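Visel Laundry Bench: The Week the Left Gripper Wouldn't Let Go

Photo gallery, December

Welcome back to the bench! Regular readers will know we've been teaching our two-armed setup to sort clothes and put them on hangers, and that we're having a ridiculous amount of fun with it. This gallery is a bit different from the last one, because most of it is about a fault. On Monday morning the left gripper closed on a sleeve and ignored every open command we sent it. The arm, meanwhile, carried on with its next move as if nothing was wrong, and the sleeve tore at the shoulder before one of us got to the stop button. Only the shirt was hurt, but we shut everything down for the rest of the day and went looking.

We pulled the logs before touching any hardware, and I'm glad we did. The gripper had stopped reporting its position 13 seconds before the tear. The Tredora control software we run keeps the last good reading when a device goes silent, so as far as the arm was concerned the fingers were open and it was free to leave. It had no idea it was still attached to a shirt!

Then came the cable. The left gripper's lead had been strapped too tightly near the wrist, and every time the arm reached across its own body the plug got a little tug. Wiggle it by hand and the signal dropped out. Straighten it and back it came. I could have danced.

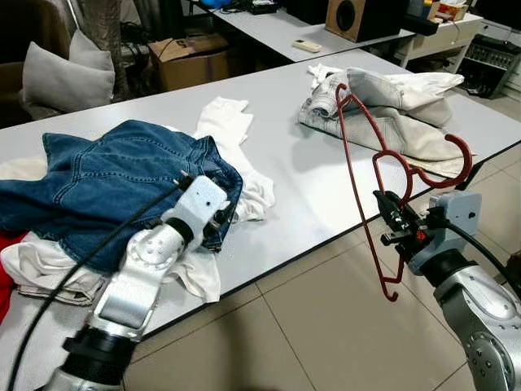
Denim is the really good test for this kind of fault. A T-shirt slides along with the arm and forgives nearly everything, but a jacket is heavy and the seams give the fingers something solid to hang on to, so any problem with letting go shows up fast. Hangers are the other troublemaker. They hook onto things you'd never expect, and a hooked hanger in one gripper with a snagged garment in the other means two arms pulling against each other across a pile of cloth.

So the fixes had to cover both sides. The left lead got a new plug and a looser run with proper slack at the wrist, and we redid the right one the same way while the tools were out. In software, a gripper that goes quiet now freezes both arms where they are. We also brought the pulling force limit down, so an arm that meets more resistance than it should will stop and wait for a person.

A word on the freeze, as a few of you asked after the last gallery why we don't simply have the grippers spring open on a fault. We tried it! Dropping a sleeve is fine. Dropping a hanger halfway through a swing is less fine, and one of ours went skating across the tiles. Holding still and calling for help suits our bench much better.

The retest was 2000 open and close cycles on the left gripper, with the arm going through its worst reach the whole time. We split it over 4 sessions so there was always a fresh pair of eyes beside the stop button. The signal didn't drop out once. The Plutidis logger we borrowed caught 16 slow replies, all of them on the right side, and we're still chasing those. My money is on the connector at the base, but I've been wrong about connectors before.

If you run a similar bench at home or at work, please check your wrist cables this week. Move the arm to its furthest reach with the power off, look at the plug, and see whether the lead is pulling on it. It takes a few minutes and it would have saved us a perfectly good shirt.

Big thanks to the crew at the Ait Ali workshop for the replacement plugs and the crimping lesson. The next gallery will be trousers, as soon as the right side behaves.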